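# About Fulus

Fulus is a tableware school and shop in Skirkley. We teach people to make the things they eat and drink from, and then (this is the part we love) we teach them how to lay it all out so it gets used and enjoyed. Mugs, plates, bowls, the odd gourd in October. If it belongs on a table, we probably have an opinion on it!

The school was started by Damilola Wike, who had been making mugs in a garage in Tikarthorpe and kept getting asked by neighbors if they could come over and try. The first class had 9 people in it and one working wheel. We moved to Skirkley in July, into the old seed store on Rajan Street, and we still have the long shelves that came with the building. They're full of student work now, with names on masking tape underneath.

## What we do here

Our beginner course runs for nine weeks. You start with a mug, and you'll make more than one, and you'll learn a lot from the handle. Handles are wonderful things. A good one changes how you feel about your morning coffee, and a bad one you'll notice every single day until you give the mug to your brother. After mugs come plates, where everyone finds out how much a rim matters.

Then there's color. We keep 25 glazes mixed at any time and we're always fiddling with them. Pale blues and greens are the house favorites, and lately there's been a run on purples. We don't do matching sets unless you really want one. We would much sooner see a turquoise mug next to a lavender plate and let them get along.
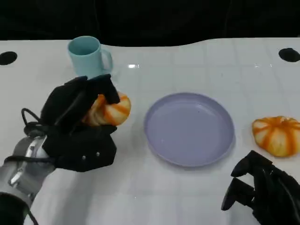
*Blue mug, lavender plate and a little striped pumpkin on the white table.*

The table classes came later, and they've turned into the thing people write to us about. A few simple pieces, a plain white surface, something from the garden or the farm stand, and an hour to move it all around until it looks right. We're big fans of small pumpkins, especially the striped ones with deep ribs. They keep for ages, they sit nicely beside a mug, and kids will happily rearrange them all afternoon. Leaving plenty of bare table is fine too. Most of us put out too much the first time.

## Who comes

All sorts! Retired teachers, people from the bus depot, teenagers who came with a parent and stayed after the parent quit. More than 200 students have finished the beginner course, and a good number come back for open studio in the evenings. You don't need to be artistic, and you don't need to bring anything except an apron and short fingernails.

## Visiting

The shop is at the front of the building and the studio is through the green door. Pick things up, turn them over, try the handles. If a class is going on you're welcome to watch from the bench by the window. Parking is behind the bakery, and the step at the front is steeper than it looks, so ring the bell if you'd like to use the side entrance.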